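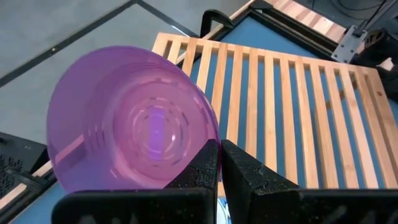 Chapter 7
Teaching a Gripper to Stack the Dishes

In this chapter you will:
plan a pick-and-place task from start to finish
choose a grip point on a thin-walled object
set up a work area that can be put back the same way each time
keep a trial log that another team can read

By now your team has driven the arm by hand and saved a few positions. In this chapter you will put those skills to work on a real job. The job is an ordinary one – pick up a plastic cup and put it in a wooden dish rack – and most people do it at home without thinking. For an arm with two fingers, every part of it has to be worked out.

Start with the cup. A plastic cup has a thin wall and a wide mouth, so there are two common ways to hold it. The fingers can close around the outside of the body, or one finger can go inside the mouth and the other outside, so that the wall is pinched between the tips. The first way needs a wide opening and plenty of clear space on both sides. The second needs very little space, but the cup can swing or tilt once it leaves the table. A pinched cup may also hide part of the rack from a camera mounted at the wrist, and your program has to allow for that.

Next, look at the rack. Slats leave gaps, and a cup that comes down at the wrong angle can catch on one of them. You will need to decide which way the mouth should face before the arm begins to lower. Changing your mind halfway down usually means a collision.

The Rorkura Club Challenge

The tasks in this unit come from the Rorkura Club Challenge, which is open to school teams and after-hours clubs. Each team has 20 minutes to set up and 64 attempts to complete over the season. The attempts can be spread across as many meetings as you like. Scores are sent in on the Lozano log sheet, found at the back of this book.

A team from Histurberg lost most of its early attempts to one mistake. The rack had been moved slightly between meetings, and the saved positions no longer matched. They fixed it by marking the corners of the rack with tape on the work surface. Your team should do the same before the first trial.

Key terms

Grip point: the place on an object where the fingers make contact.
Approach: the path the gripper follows just before it closes.
Release height: the distance between the object and its resting place when the fingers open.
Trial: one full attempt, counted whether or not it succeeds.

Before you begin

Check that the clamps at the table edge are tight and that no cable lies across the path of the arm. Wear safety glasses. One person stays beside the stop button for the whole session and does no other job.

Activity 7.1 – Planning on paper

Draw the cup from the side and mark two possible grip points. For each one, write down where the fingers would be when the cup reaches the rack, and whether they would have room to open. Colour the part of the cup that must stay clear of the slats. Keep the drawing in your team folder – you will need it again in Activity 7.4, when you change the release height.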